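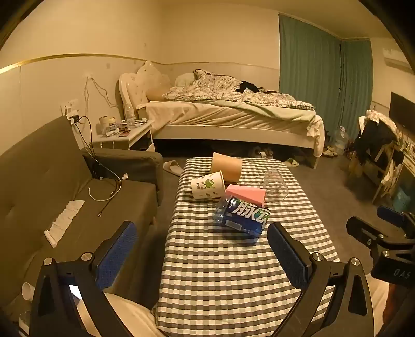

4.2 Small surfaces and the accumulation of drink containers

Figure 3. Table in a room of the Pedetwood set, with a checkered cloth and a group of items on its far half: two paper cups, a clear plastic cup, a drink bottle and a pink block.

Search this site Advanced Go

The preceding section dealt with kitchens, where a used container is seldom more than a few steps from a sink or a bin. The present section concerns bedrooms and combined sleeping and sitting rooms, in which the receiving surface is usually a single table and the disposal point lies outside the room. Containers in these rooms stay where they were put down for longer, and they are mixed more freely with objects that have nothing to do with drinking.

The arrangement in Figure 3 has the features we coded most often under the heading "loose cluster." The items lie close together and leave the near part of the table free. The two paper cups, one plain tan and one white with a green leafy print, are on their sides. The clear cup is tilted over. The bottle lies diagonally and overlaps the front of the pink block. The block is the only item in the group with no connection to drinking, and it was coded as "other, solid" under the scheme of Section 3.

Two properties of such clusters matter for the analysis. The first is orientation. An upright cup may still be in use, and residents interviewed in the pilot were reluctant to say that an upright cup belonging to another member of the household was finished with. A cup on its side was treated as waste by almost all of them. Orientation therefore served as our main criterion for separating containers in use from containers awaiting removal. We did not attempt to judge contents from photographs. Where a container was opaque the attempt would have been meaningless, and where it was transparent the pattern of a cloth seen through the wall made a small residue hard to exclude. In the clear cup of Figure 3 the checks of the cloth show through in this way.

The second property is contact. Items that touch or overlap were recorded as one group even when they differed in kind, following the procedure that Wei had used for desk surfaces in the Lovisov pilot. Contact has a practical consequence for clearing. When a bottle rests partly over another object, the person clearing the table tends to take the bottle first, and the objects behind it are reached later. In the clearing sessions at Pedetwood, bottles in the near part of a cluster were removed before any cup in the great majority of cases. The exceptions were sessions in which the participant began by nesting the cups.

Nesting deserves separate comment. Paper cups of the same diameter can be stacked and carried in one hand, which reduces the number of trips to the bin. Cups of different make stack less well, and a rigid plastic cup may not accept a paper cup at all. Participants who met a mixed set usually tried once to nest it and then carried the cups separately. The rooms at Iglesias, where a single type of cup was supplied, showed consistently fewer trips than the rooms at Pedetwood, where residents brought their own. We attribute part of the difference to this factor and the remainder to the shorter distance between table and bin at Iglesias.

The tablecloth was recorded as a surface condition. Bare tops and cloths were compared on two measures: the time needed to clear the surface and the number of items displaced without being picked up. Cloths increased the second measure slightly. A light cup on a cloth moves with the cloth when a sleeve or a bag drags across it, and a bottle lying on its side is held in place by the texture and rolls less. These effects work in opposite directions, and over the whole material of 3,656 coded surfaces the net difference in clearing time was small. A patterned cloth had a further effect on coding. Clear plastic items on a checkered ground were missed by one of the two coders more often than the same items on a plain ground, and all patterned surfaces were consequently coded twice.

Seating next to the table also influenced where clusters formed. In rooms with a sofa alongside, containers were expected at the end nearest the usual sitting position. This held for about 40 percent of the rooms with a sofa. In the others the cluster lay toward the middle or at the opposite end, which suggests that items are pushed away from the sitter when space is needed for something else. Fakir has proposed that this pushing should be treated as a first stage of tidying, since it restores a usable area without removing anything from the surface. We retain the term "partial clearance" for the resulting state and apply it wherever the occupied area is less than half of the top and the rest is free.

The limits of the method should be stated. A photograph records one state of the surface and gives no information on how long it has lasted. The clearing sessions supplied order and duration, but only for the 9 rooms in which they were held, and the participants knew that their tidying was under study. A diary component was added in May to address the first point, and its results are given in Section 5. The second point remains open. Sorting at the bin was also left out of the present analysis, although several participants separated bottles from cups before leaving the room and this plainly added to the times reported in Table 3.

Related items

Fakir, K. Partial clearance as a stage in household tidying
Wei, K. Contact groups on desk surfaces: the Lovisov pilot
Paper cup stacking and carrying loads in shared housing
The Brakach coding manual for domestic surfaces, revised
Bins, distances and trips: notes from Iglesias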